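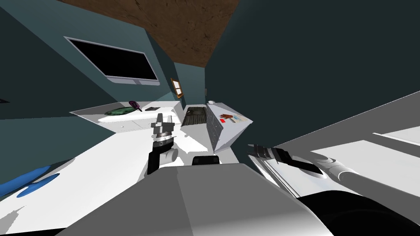
Head camera view in the kitchen layout, both arms in view.

Generating book-handling demonstrations in simulation with Rorby
Tahmineh Mahmoudi and Ruben Aerts

This tutorial covers recording source episodes, expanding them into a training set, and scoring a policy trained on the result. You need a working Rorby install and the Verkholm household assets. All commands run from the project root.

1. Set up the scene

Load the kitchen layout and spawn the two-arm robot at the counter. Check the head camera before recording. Both grippers should be in view in the start pose. The horizon does not need to be level, but the camera transform must match the one in the config file, or the replayed images will not line up with the logged poses.

2. Record source episodes

Teleoperate 4 episodes per task. Approach the book with the fingers open, one on each side of the lower edge, and keep the palm clear of the shelf panels. 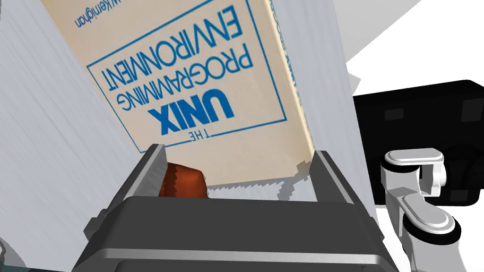

Log joint positions, gripper width and the object pose at every step. The object pose is stored in the world frame and converted to the gripper frame during segmentation. Do not smooth the trajectories at this stage. Smoothing shifts the contact step and the segmenter will split the episode in the wrong place.

3. Expand the set

Run the Najafi generator with a target of 2000 episodes. It samples a new book pose, transforms each segment and replays it under physics. Failed replays are dropped. Our run took 2257 attempts to reach the target. If your rejection rate is much higher, reduce the yaw range first.

4. Inspect the wrist views

Step through a sample of the kept episodes in the viewer. Look for fingers passing through the book, and for approaches where the gripper is offset to one side with the target outside the finger gap. Flag these by episode index and rerun the filter with the flag list.

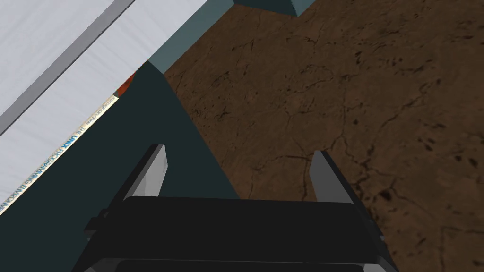
5. Train and score

Train with the default Flallell config, then evaluate on 300 held-out poses. Report success per task, with the random seed and the asset version. Keep the rejected replays on disk until scoring is finished; the error breakdown script reads them.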